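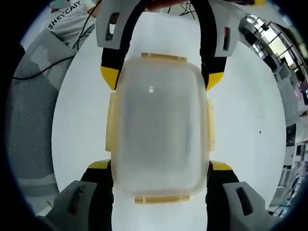 Trimov rectangular box with four latches, lid on

I didn't want to like or dislike this thing, I just wanted something to put rice in. But the listing on Nedmont has 3591 reviews, nearly all of them glowing, and I have trouble believing that many people feel strongly about a food container.

So, the latches. Four of them, pale yellow, one per side. Trimov says this makes the box "fully airtight." Maybe. I filled mine with water, snapped everything shut and laid it on its side in the sink overnight. By morning there was a small puddle at one corner. I dried it, reseated the lid and tried again, and the second night it held. Make of that what you will.
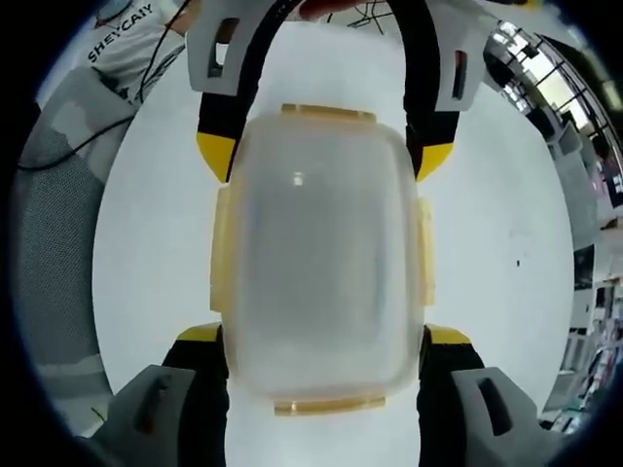

The frosted look is a matter of taste. It hides stains for a while, but you can't tell leftover soup from leftover gravy without opening it, and opening it means four snaps. My old Lindgren box had two and I never felt short of latches.

What bothers me more is the hinge, a thin strip of plastic. I opened and closed one latch 306 times over a few evenings in front of the TV and it got a pale crease but didn't break. The box claims a lot more than that. I gave up.

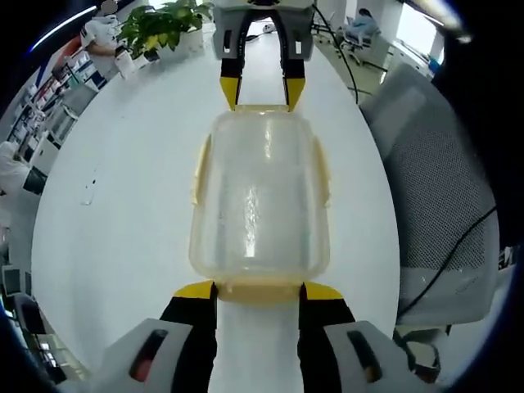 CLEANING AND STORAGE

Top rack only. The groove under the lid seal traps water, so plan on drying it by hand. Empty boxes take up a whole shelf, and the clips snag on everything in the drawer.
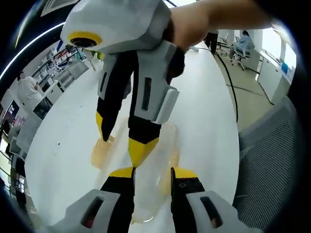

Lyle Pettigrew wrote in to say he has had 10 of these going since March and hasn't had a single leak, though he only keeps flour and dried beans in them and has never tried one with soup.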